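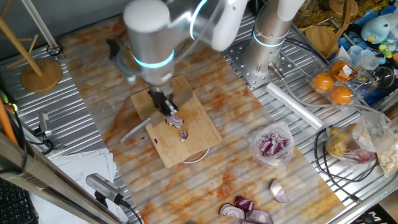
Caderno de bancada - Kisumdale, sala Wi
17/12/2022
Entrada 419

Dia de cebola roxa. O objetivo era fechar a parte de corte em cubos antes da pausa e deixar a bancada arrumada de uma vez, coisa que não fizemos na semana passada. A lista do Plivau pede 2 porções de 100 g, pesadas depois do corte e sem as pontas da raiz.

Bancada
Mantive a cobertura marmoreada, laranja e branca, por cima da mesa canelada. Limpa-se bem e não deixa cair pedacinhos nas ranhuras, que são um inferno para esfregar. Tábua de madeira clara ao meio, um pouco torta em relação à mesa. Tentei alinhá-la e voltei a deixá-la como estava, o corte sai igual.

As laranjas ficam na caixa transparente, fora da zona de corte. As batatas continuam no saco e não são para hoje. Não abrir.

Corte
Faca comum de cozinha. Afiei-a ontem à tarde e nota-se na primeira camada, que antes dobrava em vez de cortar. A cebola vai em gomos, depois em fatias, depois em cubos. Os gomos à espera ficam na ponta da cobertura, em cima desta e fora da tábua. Os cubos prontos passam para o saco de plástico transparente.

Problema de sempre: as camadas de fora separam-se e escorregam. Com pedaços mais pequenos corre melhor, mas demora mais. Nas fatias curvas convém pousar o lado plano na tábua, senão rolam.

O suporte de madeira com ripas ao alto fica junto da tábua. Mudei-o de sítio mais do que uma vez e ainda não decidi onde incomoda menos. Marcar com fita quando estiver decidido.

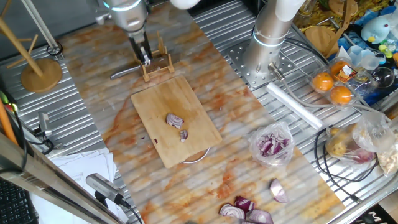
Medidas
Os cubos ficaram irregulares. A folha do Unau pede 7 mm de aresta e os do centro do gomo andam perto disso, os da ponta saem em triângulo. Não vale a pena repetir por causa disto - a receita de teste vai ao lume e a diferença perde-se. Anotar na folha como "corte irregular, aceite".

A balança demorou a estabilizar. Trocar as pilhas.

Recipientes
O saco serve para guardar, mas para juntar os cubos durante o trabalho prefiro a taça de plástico transparente. Tem boca larga e vê-se logo quanto já lá está. Deixá-la perto da tábua, do lado oposto ao suporte.

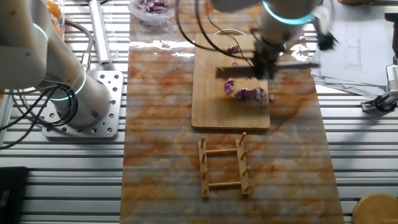
Cebola em cubos na tábua e na taça; suporte de madeira em baixo.

Por fazer
- tirar as folhas com o gráfico de cima da mesa e arquivá-las na pasta do Plivau
- lavar a tábua com sal e limão, o cheiro da cebola fica na madeira
- comprar cebola mais pequena, se houver
- batatas: só em fevereiro, com a lista nova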